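Groncombe House – Frequently Asked Questions

Booking and arrival

What time can we check in?
From 2 pm. If you arrive at noon, the bakery in Gradach does a decent sausage roll and has chairs.

How do we find the place?
Ignore your phone after the Gradach turnoff. It will send you up the fire trail, where you'll meet other people whose phones did the same. Stay on the bitumen, pass the silo, and take the second gate on the left. If you reach the tip, you've missed us.

How many does it sleep?
Thirteen, if two of them are happy in the sleepout and one is under five. We've had larger numbers proposed to us and the answer is still thirteen.

Is there a bond?
Yes, $2000 for the whole house. It's back in your account by the Monday after you leave, assuming the house is still recognisable.

Can we bring the dog?
One dog, well-mannered. Gunn, the cattle dog from next door, will come over to inspect him and may stay for tea. Please don't give Gunn sausages, whatever he implies.

The house

Is there wifi?
There is, and it reaches the lounge, the kitchen and the near end of the verandah. Teenagers tend to collect in those spots, so you'll always know where they are.

Is the water safe to drink?
It's tank water, filtered at the kitchen tap. In August you can shower as you please. By late summer we'd appreciate some restraint, particularly with hair conditioner.

What's the Fevonska?
The wood heater in the lounge. Josiane Mallet, who owned the house before us, taped instructions inside the cupboard door and they're better than anything we could write. The short version: open the flue, use small kindling, then leave it alone. Most of the smoke complaints we get come from people who skipped the last part.

What's the kitchen like?
White marble-patterned benchtop with grey veins, and small glossy tiles behind it in teal, blue and navy. There's a two-slice toaster, so a full house should expect breakfast to run in shifts. Bring your own coffee if you have opinions about coffee. 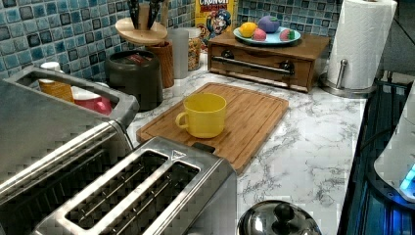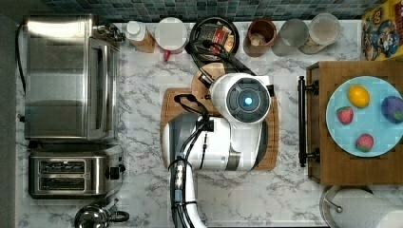
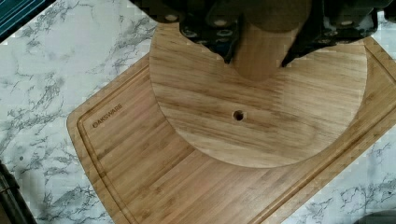 Leaving

Do we have to clean?
Wash up, take the rubbish out and strip the beds. We do the floors. Red bin for rubbish, yellow for recycling, and the compost bucket goes to the chooks, minus onion and citrus.

We left something behind. Can you post it?
Yes, at your cost. Phone chargers go in the drawer with all the other phone chargers – describe yours and good luck to us both.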